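배급 소식: 장편 '린드스카' 복원판, 2월 상영 확정

Flastura가 아르멜 오아로 감독의 장편 '린드스카(Lindska)' 복원판 배급 일정을 공지했다. 상영은 2월 한 달간 10개 관에서 진행되며, 관별 회차는 예매 개시 시점에 별도로 안내한다.

복원은 원본 네거티브를 기준으로 하였다. 네거티브 가운데 릴 3은 수축이 심해 스캔이 불가능했고, 해당 구간은 보존용 인터포지티브로 대체하였다. 이 때문에 중반부 60초가량의 입자 구조가 앞뒤 장면과 다르다는 표현이 초기 자료에 있었으나, 최종 점검 결과 차이가 나는 구간은 정확히 60초로 정정한다. 색보정은 Nulel 현상소가 담당하였다. 기준 프린트의 퇴색이 불균일하여 야간 장면은 촬영 당시의 노출 기록을 참조해 재조정하였다.

음향은 모노 원본을 유지한다. 개봉 당시 삭제된 여관 장면 6분은 본편에 포함하지 않고, 상영 종료 후 별도로 상영한다. 자막은 전면 재번역하였으며, 기존 자막에서 누락된 방언 대사를 보완하였다.

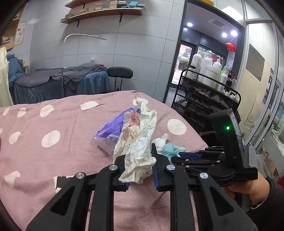
인네스 모리슨은 삭제 장면을 본편 뒤로 분리한 결정에 동의하지 않는다고 알려 왔다. 여관 장면이 없으면 아스파우라는 인물이 후반부에 증언을 번복하는 동기가 설명되지 않으며, 두 판본을 회차별로 나누어 상영하는 편이 낫다는 의견이다. 배급사는 판본 분리 상영 계획이 없다고 회신하였다.

단체 관람 신청은 각 상영관에서 접수한다.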